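17/04/2021

Quick one tonight, been meaning to write this up since I got back into my Bronze Age reading and my notes are a mess. Hittites again. Sorry to those of you who come for the Romans.
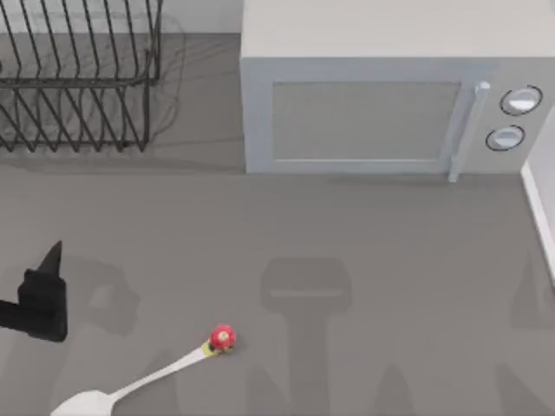
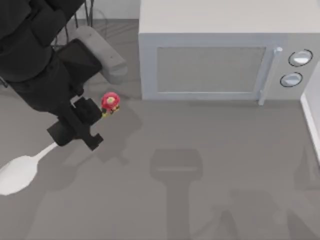

*Brelden Ancient History Reading Club — Near East group*

So. Hattusa. Capital of the Hittites, up in central Anatolia, near modern Boğazkale. Dry, high, cold in winter, no big navigable river, a long way from the sea. Weird place to run an empire from. And yet they did it for most of 400 years, with one break when Muwatalli II packed up the court and moved south to Tarhuntassa. Nobody agrees why. Closer to Syria and the fight with Egypt? Religious reasons? Kaska raids from the north? I lean Kaska but I lean Kaska on everything, ask Lindalva Holanda, she's sick of it.

His son Mursili III moved everybody back. Then got kicked out by his uncle, Hattusili III, who wrote a long text explaining why it was fine really, the goddess wanted it. Great read. Very defensive. He goes on about being a sickly kid and how Ishtar looked after him, and then somehow he's king.

Things I had wrong for years:

- Kadesh was not the end of the war. Battle is c. 1274 BC, the treaty is 1259 or so. Long gap, and by then it's Hattusili on the Hittite side, a differnt king.
- The treaty survives in both languages. Akkadian on clay from Hattusa, Egyptian carved on temple walls. Each version says the other guy asked for peace first.
- Puduhepa, Hattusili's queen, wrote to Ramesses herself. Proper letters, with her own seal. There's one where she's arguing over a dowry and basically tells him off for being greedy. Love her.

The end is the bit I keep going back to. Around 1200 BC the city is abandoned. The old story was one huge fire, invaders, done. But the digs show a lot of the buildings were pretty much cleared out before they burned. Hardly any valuables left. So the court may of left first, in good order, and the burning came later. Where did they go? No idea. Last king we know is Suppiluliuma II and he just stops.

There's also tree ring work on a bad drought right about then. Grain letters too, somebody writing that it's a matter of life and death. Drought alone doesn't do it I think, they'd had bad years before. Need to read more.

Next meeting is in July, we're doing Ugarit. Read the letters, skip the intro. If you have my copy of the Hattusili text please bring it back, it has all my pencil notes in it.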